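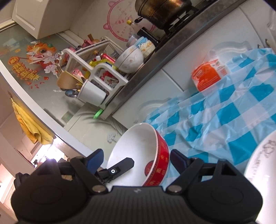 Red-rim bowl held at the lower edge, tipped on its side. Kitchen set, hand-held gripper.

Tuesday, March 21, 2023

Went through the kitchen dish set with the new grasp labels. Main question is still the one from Junaid Bajwa's note: does splitting bowl grasps into "rim" and "wall" help the policy, or are we making extra work for the labelers?

Setup. Nereretti split, 560 demos in total, all hand-held, same finger pads throughout. Of those, 209 involve a bowl. I relabeled the bowl ones by hand using the wrist view only. Rule I used: if both pads close on the edge of the bowl it's rim, if one pad is inside and well down the side it's wall. Anything I couldn't call in a few seconds went into "unclear" and stays out of training for now.

Tilted bowls are the slow ones. With the bowl on its side like the one at the top, the lower edge sits between the fingers and a good part of the inside faces the camera. The old auto-labeler was trained on upright bowls and tends to call these wall. I'd call this one rim. Checked the rule on the plain white bowls too and it holds up, though a white bowl on a white counter takes longer to read.

Clutter. The crumpled checkered plastic sheet is a problem for the segmentation step. Where it folds up near a dish, the mask leaks into it, and the clear bag behind the orange carton does something similar with its bright edges. I tried raising the mask threshold and lost part of the large plate with the gray flower drawings, so I put it back. Osagie masks look cleaner on the sheet but run slower. Leaving that for later.

Training. Two runs on the Estgate machine, same seed, same 8 hour budget:
run A — single "bowl grasp" label
run B — rim / wall split, unclear removed

Run B has the lower validation error on gripper angle. On gripper width there's no difference I'd trust. B also saw less data because of the removed demos, so the comparison isn't clean. Need a run C with the single label and the same demos removed before I say anything in the group meeting.

Found 6 demos with the finger marker hidden for over half the clip. Width can't be recovered from those. Moved them to the reject folder and noted the IDs in the sheet.

To do
— start run C tonight
— ask Junaid to relabel a slice of the bowls without seeing mine, so we have an agreement number
— fix the Nernow export, it still writes the old label names
— decide on plates. They're all under one label and probably should stay that way until the bowl question is settled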